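Vellon opens textile reuse hub in former Dulard print works

November 9, 2018

Vellon, the household textiles recycler, today opened a collection and sorting hub in the former Dulard print works. The site will take in towels, bed linen and table linen from homes, hotels and leisure centres.

The hub creates 34 jobs, 10 of them part-time. At full capacity it will handle 800 sacks of textiles a week. Sacks are weighed on arrival and sorted by fibre, and anything fit for further use is passed to local charities. The remainder goes to Grako, which cuts it into cleaning cloths for garages and workshops. 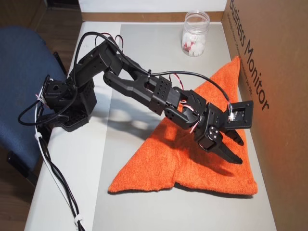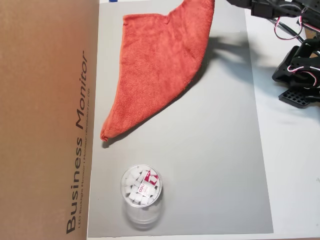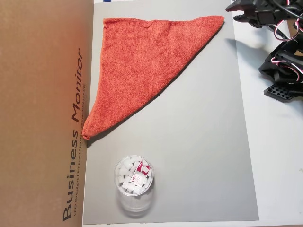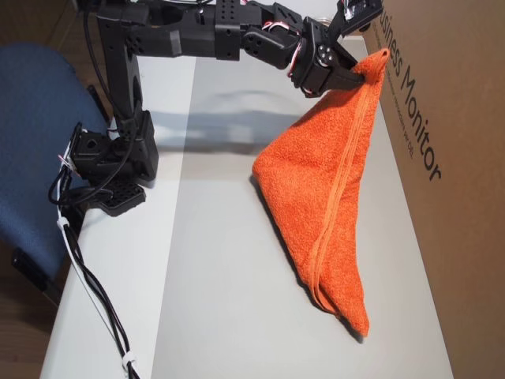 Households can leave textiles at the Karagiannis Road entrance from Monday to Saturday. Items should be clean, dry and tied in a bag. Duvets, pillows and carpets cannot be accepted. Hotels and leisure centres can book a weekly or fortnightly collection, with the first month free for any business that signs up before the end of February.

The print works had stood unused since Dulard moved its presses to a larger site. Vellon has signed a 10-year lease and has repaired the roof and loading bay. A second sorting line will be added next year.

Collection bookings can be made through the Vellon website or at the hub's reception desk.

ENDS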